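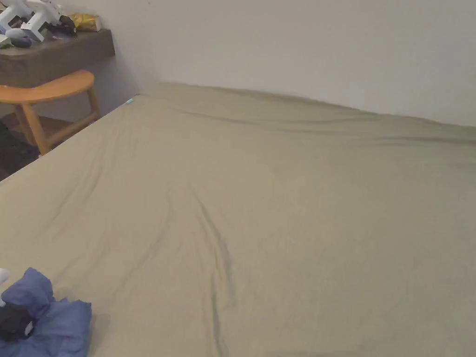 Service Robots for the Home
Handout 4: Reading an offer for a bed-making and tidying service
Instructor: Shahab Asadi

Please read before class and bring your notes on paper.

1. The offer

The firm Sidard offers a home robot named Aveo. The customer does not buy the machine. He or she pays 300 dollars per month and receives 16 visits. One visit lasts up to 90 minutes. The offer names three tasks: pick up clothes, smooth the bed sheet, clear the top of a desk or table. Changing of sheets is not included. This is written only on the second page of the offer, so many readers miss it.

2. What "smooth" means

In the contract the word "smooth" has no number behind it. Compare with Kemppainen, the second firm we study. They define a fold as any crease which still stands up after one pass of the hand. With such a definition the customer and the firm can look at the same bed and agree. With the Sidard text they can not.

A long fold in the middle of a bed and small ripples along the wall are two different problems. The middle fold can be pulled out from the side. The ripples at the wall are hard to reach, and the arm must work at its full length. Ask the seller which of the two is covered.

3. Clothes on the bed

A shirt in a heap has no fixed shape, so the robot must choose a point to grasp. If a dark thing lies under a lighter one, the software may take both as one object. In the Pemport apartment trial the testers gave the robot 444 pickups, and each double pickup was counted as an error. I think this is correct. The seller counts it as a success, because the bed is clear after it.

4. Questions for the seller

Who pays if a small object is lost in the cloth?
Does the robot need free floor on both long sides of the bed?
Must stools and chairs be moved before the visit?
Can the customer cancel before November without a fee?

5. Homework

Write one page. Take the Sidard offer and rewrite the paragraph about the bed so that a customer can check the result alone. Use short sentences. Do not copy the Kemppainen definition.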